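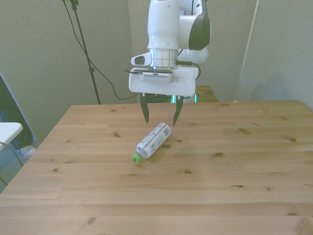
The gripper above a capped bottle lying on the pine table.

Sille Stougaard has spent most of the winter picking up bottles. She runs gripper trials at Luvcombe, a small workshop in Serkville that tests arms and end effectors for companies that don't have the time or the bench space to do it themselves. The job on the table in January was for Thoroddsen, a packing firm that wants to sort mixed bottles by the end of the year and had three gripper setups on its short list.

"They came to us with a spreadsheet," Stougaard says. "Grip force, stroke, weight, price. All useful, but it doesn't tell you what happens when a bottle is lying on its side at a bad angle."

So most of her trials start that way. A bottle goes down on the table, turned a little differently each time, and the arm has to find it, line up the fingers and lift. Each setup gets 300 attempts before she will say anything about it to the customer. She keeps the bottle and the starting positions the same across all of them.

The first surprise was how much the fingers mattered compared to everything else. Stougaard had expected to spend her time on grip force. She ended up spending it on finger shape.

"A wide pad is forgiving if you're a bit off to one side, but it needs room to get down around the object," she says. "A slender finger gets in close to the table. Then it touches the bottle in a smaller area, and if you're not near the middle of the weight, the bottle turns in your grip. You pick which problem you want to have."

Her colleague Vidar Forsberg handles the cameras and the control side. He came over from Rullel, where he worked on conveyor tracking, and he is less interested in fingers.

"When a grasp fails, people look at the gripper," Forsberg says. "I look at where the arm thought the bottle was. In the first batch we logged 31 misses, and for most of them the gripper did what it was told. It was told to close in the wrong place."

He compared two ways of seeing the bottle. One uses a camera on the wrist, which travels with the gripper and gets a close view on the way down. The other uses a sensor on a stand beside the table, which sees the whole work area but can lose part of the bottle behind the arm. Clear plastic is hard for both. A printed label helps a lot, he says, and so does a cap in a strong color, since it tells the software which end is the neck.
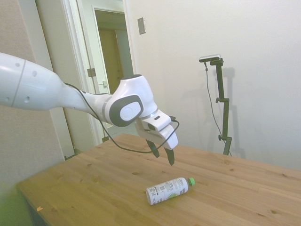 The arm over the table, with the sensor stand at right.

Forsberg would use both views if the customer will pay for it. The stand gives him a first position and the wrist camera corrects it. With only one, he would take the wrist camera for this job and accept a slower approach.

Cables come up more than once in the conversation. Any cable that follows the arm needs slack for the wrist to turn, and too much slack gets in the way.

"I check the cable before I check the code," Stougaard says. "If a run starts going wrong halfway through, that's my first stop."

The full comparison took 1120 attempts, counting the repeats after Forsberg changed the calibration routine. Neither of them will name the winner until Thoroddsen has read the report. Stougaard does say that the most expensive setup did not come first, and that the gap between the top two was small enough that she would choose by how easy the fingers are to swap.

Next on her list are bottles with some water left in them. "The weight moves when you lift," she says. "I expect we'll be redoing a lot of this."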